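Clusberg sofa, beige leather
Kivico Home – Living room – Sofas 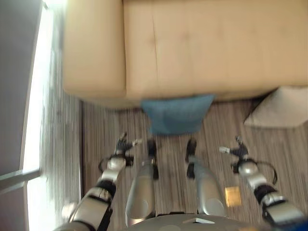 Lill wrote to us in November that she had kept fabric sofas all her life and was afraid a leather one would feel cold in the evening, and that after one winter with the Clusberg she has stopped thinking about it. She only wished that her cushions would stay in their place. A beige leather seat and a blue cushion go well together, she added, but the cushion likes the floor better.

We hear this remark often. Leather is smoother than woven fabric, so a cushion with a thin cotton cover will slide when somebody gets up. Covers with a rougher surface hold better. If you like many cushions on your sofa, please look at our Calla covers, which have a brushed back side.

About the sofa

The Clusberg is made for rooms where the sofa stands near a window and is used every day. The color is a pale tan beige. In strong daylight it looks lighter than in the evening under a lamp, so we recommend that you order the free leather sample and keep it in your room for a day or two before you decide.

The leather is soft and will show creases with use, mostly on the seats. This is normal for the material and is not covered as a fault. A light shine on the places where people sit is also normal.

Measurements and details

Width: 77 inches
Seat cushions: separate, filled with foam and a layer of fiber
Upholstery: leather on the seats, the front and the arms
Color: beige
Delivery: to the room of your choice, 20 working days
Item number: 341

Loose cushions and pillows are sold separately.

Placing it in the room

Please leave 4 inches between the back of the sofa and the wall. Direct sun makes leather dry and pale over the years. A thin curtain in the middle of the day helps very much, also in rooms which do not feel hot.

The sofa can stand on carpet or on a hard floor. On carpet, lift it when you want to move it – two persons are enough – and do not push it, as the feet can pull the threads. Striped carpets in brown and gray are a good match for this beige. With a very yellow floor the leather can look a little pink.

Care

Wipe the leather with a dry, soft cloth every week. For spots, use a cloth with lukewarm water and no soap, and let it dry by itself. Do not use a hair dryer. Leather cream two times a year is sufficient.

Vacuum the gap between the seat cushions with the small brush. Take rings and keys out of your pockets before you lie down for a nap. Small scratches become less visible with cream, but deep ones remain.

Samples and spare feet can be ordered from Kivico with the item number.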